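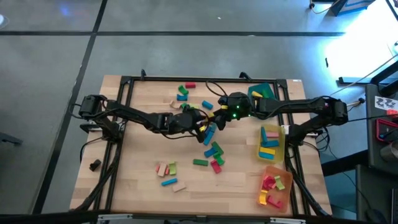
1 min read

Tuấn Phùng has steered the two arms at Munano through 114 rounds of block sorting, and he still leans in when the grippers come close together. "You feel it in your own shoulders," he says, laughing - "and then a little yellow block slips and you start over, and you don't even mind!" He wants 200 rounds by March, arches included (he finds those the hardest to hold).

We use cookies to improve your visit. Accept | Settings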